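**Mixing simulated and recorded demonstrations for a food-handling task**

*Posted by Zuweira Ametepe, Grirkport user forum, Learning from Demonstration*

Our department is preparing a training set for a food-handling policy. We hold 900 simulated demonstrations, viewed from the wrist of the arm, and 53 recorded on the physical cell. The simulated bowl of rice and peas is adequate for our purposes. Our concern is the shadows, whose edges are stepped like a staircase.
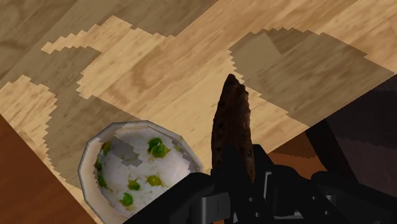
We should be grateful for guidance on two matters. Should the simulated set be rendered again with softer shadows before training begins? Secondly, should demonstrations in which the gripper hides part of the bowl be removed?

---

**Kwadwo Ankrah**

I would advise against rendering the whole set again at this stage. Please select 21 demonstrations, replay their stored joint positions with a higher shadow resolution, and compare the policy's output on both versions. If the predicted movements agree closely, the shadows may be left as they are. If they differ, vary the direction and strength of the light as well, as a single corrected setting may cause the same difficulty in another form.

Demonstrations with a hidden bowl rim should be kept. The physical wrist camera will meet the same obstruction. Do check that the held item is labelled consistently. In our Sedell set, the same brown piece had been entered as "bread" by one operator and "biscuit" by another, and the language instructions had to be corrected by hand.

---

**Dulce Alvarado**

Softer shadows are always better. We changed ours in March and have had no complaints.

---

**Sarita Bansal**

I agree with Mr Ankrah regarding the replay test. I would add that 53 physical demonstrations will be outweighed unless the sampling is adjusted. On the Eron cell we drew 3 simulated examples for each physical one. Please also set aside several physical demonstrations for evaluation before any training takes place.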